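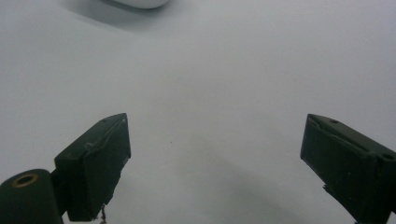 The matter of the white table has now been settled, and this entry records how it came to be settled, together with the care routine that has been in place since October. Readers who follow this blog for the notes on the Clitcombe house will know that the workroom has been the last room to be put in order.

The previous work surface was a dark varnished board on trestles. It served adequately for mending and paper cutting, but small items were difficult to find on it in the evening, and it had developed a slope toward the window. A replacement was therefore sought. The requirements were set down in writing before any shop was visited: a plain surface, white, without pattern, with no shine that would throw the lamp back into the eyes.

Three candidates were considered. The first, from a shop in Grelbridge, was glossy and was rejected within the hour. The second was an office desk offered secondhand at 40 dollars, with a drawer that did not close. The third was the Weltinier top, sold without legs for 99 dollars, with a matte finish. The Weltinier was purchased. Legs were taken from an older table already in the house, and the assembly was completed in one afternoon, apart from one bolt that had to be ordered.

It should be noted that a matte white surface does not look white for most of the day. In the morning it reads as a pale bluish gray, and the tone changes a little from one part of the table to the next. White articles laid on it are easily overlooked. Dark articles, on the other hand, are located at once, and the search for dropped pins has been shortened considerably. The author had expected to regret the color by the second week and has not done so.

The following arrangements are now observed.

The surface is wiped at the close of each session with a damp cloth and then a dry one. No spray is used. A powdered cleaner was tried on the underside and left a faint polished patch, and it has been withdrawn from the room.

Glue, ink and hot drinks are kept on the Tovar tray, which lives on the shelf to the left of the door. The tray measures 43 centimeters on its long side and fits the shelf with very little to spare. An earlier tray was handsome but too deep, and it has gone to the kitchen, where it holds onions.

Thread ends and paper scraps are brushed into the hand before wiping. When this step is omitted the damp cloth merely moves them about – a lesson learned on more than one occasion.

Nothing is stored on the table overnight. This rule has proved the most difficult to keep. A finished piece of mending may remain until morning if it is folded and placed at the back.

The lamp has been moved as well. It formerly stood directly behind the work and produced a broad gray shadow across whatever was being done. It now stands to one side, with the shade tilted down, and the timer is set to 90 minutes, after which it switches itself off and obliges the occupant of the chair to stand up.

There remains the question of the chair, which is too low for the new height by the thickness of a cushion. A cushion is in use for the present. The shelf above the door also awaits attention, as do two boxes of fabric which were moved out of the room for the assembly and have not yet been moved back.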